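The Dishwasher Is Still Waiting

Every February the trade show season starts and I get asked the same thing by relatives: when can I buy the one that does the dishes? I write about appliances for a living, so they figure I know. My answer this year is the same as last year's. You can't, and I would not clear a spot in the kitchen for it yet.

I don't say that to be sour. The arms have gotten a lot better. Picking up a block and setting it on top of another block used to take a lab months of careful programming, and the blocks had to start out in exactly the right place. Now an arm can be shown the job a number of times and work out the rest. Stacking cubes is a fair test, too. The fingers have to close in the right spot, the top cube has to come down fairly level, and letting go must not drag the others along.

But a cube is about the kindest object you could hand a machine. It has flat sides and it doesn't bend. It weighs the same on every side. Now think about the sink after dinner. There's a pan with grease on the handle, a wine glass, a fork stuck to a plate, and a sponge that somebody left under all of it. Each of those wants a different grip, and the glass wants a grip that would drop the pan.

The shop floor is further along, and I think the reason is dull. A shop can change the work to suit the machine. The Rudd plant in Derndale put in 2 arms to load hinge plates into a press, and before they ran a single shift the plant bought new trays, painted the bench, and moved the lights. The arms now load up to 3,000 plates a day. They are good at it. They also stop when a tray goes in backward, and then a person walks over and turns it around.

I can't see many families doing that to a kitchen. Gotedine says its Cinis home arm will unload a dishwasher, and I watched it do so at a demo last winter. It took six minutes to put away the top rack. The cups were all the same cup. When I asked to try it with a mixed load, I was told that would come with a later update — maybe so, but I would want to see it before paying.

My own guess is that we'll get single chores first, and the boring ones. Folding towels, maybe, if they are all one size. Sorting bolts in a small repair shop. I'd call a home robot ready when it can clear a table it has never seen, three nights in a row, with no one standing by to help. Until then I'll keep telling my relatives to buy a good dishwasher and load it themselves.
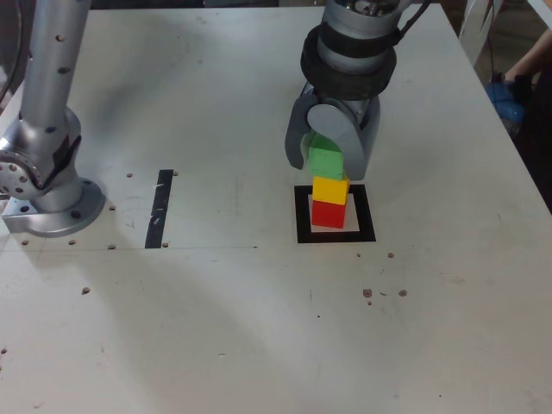

I run a small cabinet shop and I think you're too hard on the home side. I don't need it to handle every dish. If it did the plates and left me the glasses and pans, I'd take that deal tonight, even at six minutes a rack, as long as it worked while I was asleep. — Derndale reader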